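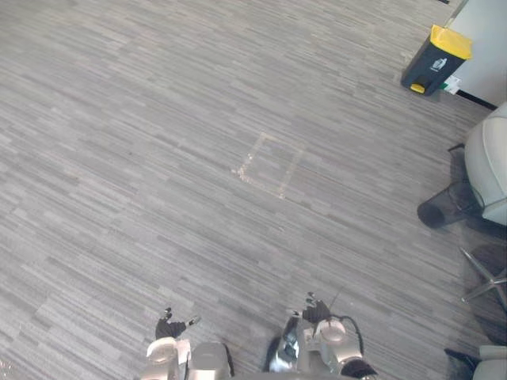

Page last changed in September, 9:40 pm

Tatby Taps & Cellars Forum > Beer > Shops and Shelves

Thread: Cider is eating the beer shelf at Droston

hopsandregrets
Stopped at Droston Bottle Shop on the way home and the whole left side of the cold case is cider now. The left side! That was where the brown ales lived. I asked where they went and got pointed to a bottom shelf by the mop sink, where two porters and a dusty barleywine are serving out their sentence.

I don't hate cider. I just don't need 40 of them, and I especially don't need the one with hibiscus.

maltmother
The hibiscus one is good.

hopsandregrets
I expected better from you.

pintglass_pete
Shelf space goes to what sells. I worked retail for years and there is no mystery to it. If you wanted the brown ales to stay you should have been buying brown ales.

hopsandregrets
I was buying brown ales. I may have been the entire market, I admit.

cellar_dweller
Has anyone tried the Fomdale dry? It's the plain label, big bottle. I had it with a pork chop and it did a better job than most of the pale ales I'd have picked. Very little sugar, a bit of barnyard, goes flat fast so bring a friend.

maltmother
Yes, and the Fomdale perry too if they have it. They don't always. Ask at the register, they keep a few in back.

tworoundsin
Going to disagree on the Fomdale. I've had it three times and got three different ciders. One was lovely, one was vinegar, and one tasted like a wet cardboard box with ambitions. At that price I want to know which one I'm opening.

cellar_dweller
That's small-batch for you. Was the vinegar one from Droston? They had the big bottles in the front window all summer. Sun on that glass every afternoon.

tworoundsin
It was, now that you mention it. I'm still mad at the cider.

pintglass_pete
So the shop cooks the stock and the orchard gets the blame. Good system.

Oldbung
If you want brown ale go to Tetteh. They have 5 on the shelf and one on draft, and the draft one is the house beer so it isn't going anywhere. Growler fills until 8. Parking is terrible.

hopsandregrets
Tetteh is across the river. I'd have to pack a lunch.

Oldbung
They have lunch.

maltmother
The lunch is pretzels.

Oldbung
Two kinds.

tworoundsin
Back on topic, does anybody know if Droston still does the mixed six? I liked building one out of singles, and last time the sign was gone.

cellar_dweller
Still on, but you have to ask, and it's cans only now. No big bottles, no barleywine.

hopsandregrets
Then the barleywine dies by the mop sink. I'll go get it this weekend. Might pick up the hibiscus thing while I'm there, purely so I can complain with authority.

maltmother
Serve it cold. Report back.

Thread views: 1,493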